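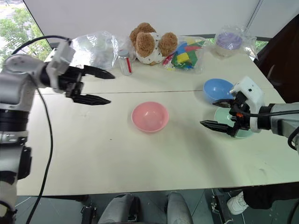
Who decides when the arms take over a job? At Plandwood the shift lead does, after asking whoever did it by hand the week before.

## 4. Changes to the working day

Notes from the Vulby site, written up fast. We spoke to 18 staff, most of them twice. Sorting and stacking went first, then packing. Less lifting, everybody agreed on that. More standing about, too. Latifa Lahlou, on packing since before the change, called it "minding, not doing". Breaks now follow the machine's schedule and the older staff dislike it. Pay unchanged at time of writting. Two people moved to the Volitz line in May, both by choice.

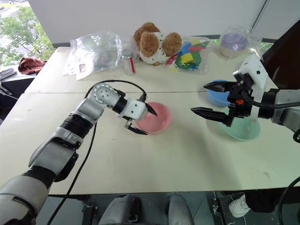

**Figure 2.** Bowl task, two arms. Left gripper at the pink bowl, right one open over the mint-green.

What do staff do when an arm stops mid-task? They call the lead and wait, roughly 20 minutes on a bad day, as only the lead may restart it.

The waiting came up in nearly every interview. Staff used to fix thier own hold-ups, a jammed tray, a wrong label. Now they can't touch. Some said they felt watched, others just bored. The Triệu team let staff do restarts after a short course and complaints dropped, though that was a smaller group with a quieter line. Night shift not covered, see 4.2.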